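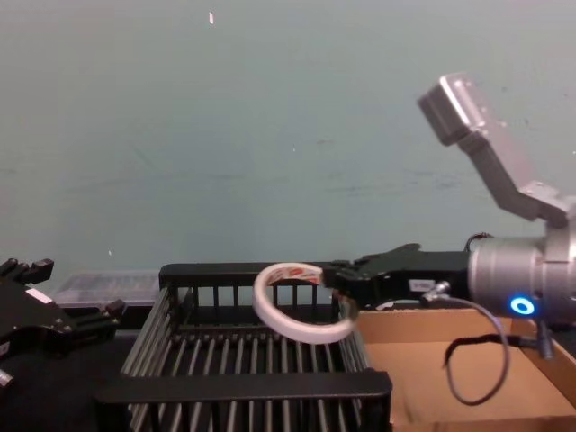 White tape, wire basket.

From: Tomos Humphreys
To: Petek list
Date: Jun 30, 2019
Subject: Re: [petek] Moving house with a yarn stash (long, sorry)

Nomvula Khumalo wrote:

> We have to be out of the apartment in three weeks and I still haven't
> touched the yarn. My husband thinks there are two bins of it. There
> are more than two bins of it. Do I wind everything into cakes first,
> or leave it in skeins and deal with it at the other end? Also, has
> anyone shipped a floor loom without taking it apart? The mover says
> he can do it. The mover also called it "the harp."

Nomvula,

Leave it in skeins. I wound 22 of them into tidy little cakes before our move in January, felt very pleased with myself, and opened the box to find one large cake with opinions. The Flakach laceweight was the worst. I'm still picking at it in front of the television and my wife has started calling it my other job.

What I'd do over again: sort by weight, bag it, squeeze the air out, tape the bag shut and write on the tape. Write the actual yarn name. I wrote "blue" on four bags, and I own very little that isn't blue. Put the bags around your dishes and you've saved on packing paper, and your husband never has to see it all in one place.

As for the loom, take it apart. Mine is the old Rotemura with the folding back beam, and the folks who sold it to me swore it traveled fine folded. It does, if you don't mind it unfolding on the stairs. Take off the beater and the treadles at the very least, tie the heddles in bundles before you lift the shafts out, and number everything with masking tape. I numbered mine 1 to 11 and then found two pieces both marked 6. One of them is holding up a tomato plant.
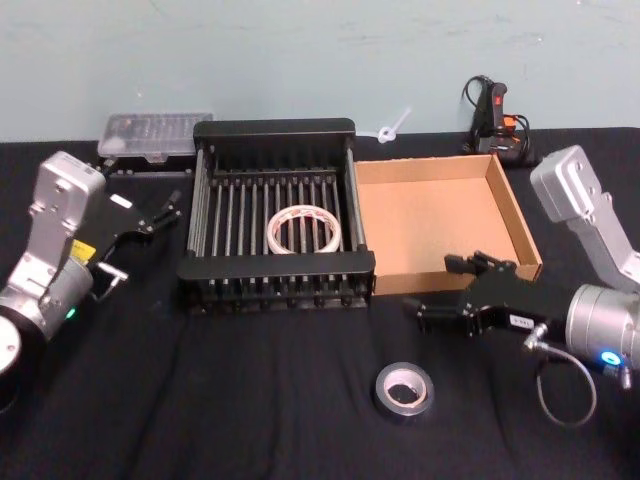 Black cloth on the table, rack in the middle.

About insurance, which you didn't ask about but will. Our mover's basic coverage paid by the pound. A loom weighs a fair bit, so that's something, but silk weighs next to nothing and they'll pay you next to nothing for it. I asked for a separate line for the loom and had to put down what a new one costs. The Trornmont people quoted me $2,499 for the closest match, the mover's office said they'd go to $2,000, and I decided the difference was the price of not being on the phone anymore.

Please don't let him carry it upright if he thinks it's a harp. He may try to tip it back on one shoulder.

If you end up with more bags than room, I could take the sock yarn off your hands. Not the blue.

Tomos

P.S. The reed goes in the car with you, flat, under the suitcases. Mine went in the truck and now has a gap in it you could mail a letter through.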